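Ririk Community Help
Visits, Tours and Open Days

We use cookies to keep you signed in and to remember your display settings. By continuing to browse you accept their use. Accept | Settings

Bringing a group to the Custik open day: what should be arranged beforehand?

Print this page | E-mail this page

Posted by Grereck Adult Learning Office

Our office is arranging a group visit to the open day at the Custik workshop on Mon 13 May. The group will consist of adult learners enrolled in our introductory course on automation. Most have read about robot arms but have never stood near one at work. The printed program lists a demonstration of two arms handling laundry at a clip hanger, followed by a period for discussion. 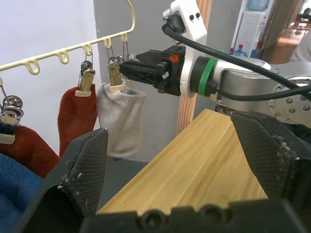

Reading time: 4 minutes

We would be grateful for guidance from members who have attended. In particular, we wish to know whether the demonstration can be followed by persons without technical training, whether a group should be divided before arrival, and what preparation would be suitable. Our course budget allows 430 dollars for the visit, including transportation, and we must submit a plan to our director before places are confirmed. One learner uses a wheelchair and another is hard of hearing. Any information on seating and sound would be appreciated.

Posted by Yusri Krishnan

I attended the October open day on behalf of a vocational college and can offer the following remarks.

The demonstration is suitable for a general audience. The task is one that every visitor has done at home, and it therefore requires little introduction. Socks are laid on a wooden board, and the arms are to lift them and fasten them to the clips of a hanger. Visitors should be told in advance that the work proceeds slowly. Several members of my own party expected the speed of a factory line and were restless during the first run. Those who had been asked to watch for something specific were far more attentive.

I recommend that you give each learner one matter to observe. The following served us well:

- how an arm approaches a piece of soft cloth that has no fixed shape
- how the second arm is placed while the first is at the hanger
- where on the sock the fingers take hold
- what the presenter does when a grip fails
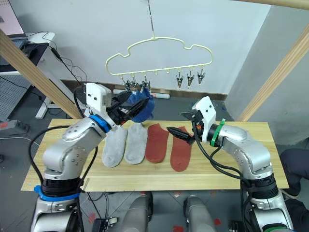

The last point produced the best discussion in our group. On the day I attended, two grips failed in the first run, and the presenter stopped to explain how a new attempt is made. A knitted cuff can bend away from the fingers or fold over itself, and a small difference in position may decide whether the clip closes on it. Learners who had assumed that picking up a sock is a simple matter revised their opinion. I would advise against treating such failures as a fault in the event.

As to numbers, please divide the group before arrival. The hosts admitted us in two parties, and the second party waited in the corridor for longer than was comfortable. If you inform the workshop in writing, they will assign separate times. Admission was free of charge when I attended, so your 430 dollars should be available for the bus and a light lunch.

Learners should be asked to remain behind the line indicated by the staff and to keep bags and loose scarves away from the table.

Posted by Từ

Went last year with my son. It was good. Parking fills up early so take the bus if you can. They let people ask questions at the end but you have to speak up, the room echoes.

Posted by Thanakorn Wannasri

I wish to add to the first reply and to address the matter of access, which has not been covered.

The entrance from the parking lot has two steps. There is a level entrance on the north side, but it is kept locked and must be requested. Please write to the workshop at least a week ahead and state the name of the learner concerned. Staff met our visitor at the door and reserved a place at the front, from which the table could be seen without obstruction.

For the learner who is hard of hearing, I suggest asking for the presenter's notes. We received ours by e-mail the day before. They run to a little over 2,000 words and follow the spoken presentation closely. The presenter was also willing to face the audience when speaking, once this had been requested.
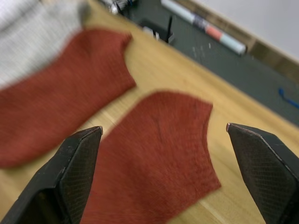 I would differ from the previous writer on one point. It is preferable to attend two consecutive runs, even if this shortens the discussion. In the first run our learners watched the arms as a whole. During the second they began to look at the fingers and at the texture of the gripping surfaces, and their written reports were noticeably better for it. A request for a second run should be made when you book.

Finally, your director may ask for a statement of purpose. Ours was a single paragraph naming the course unit, the skills to be observed and the report that each learner would submit. It was accepted without amendment.

Related items

Writing a risk statement for a workshop visit
Do open days require signed consent from adult learners?
Suitable questions to put to a robotics presenter
Requesting step-free access at older buildings
Group transportation on a limited course budget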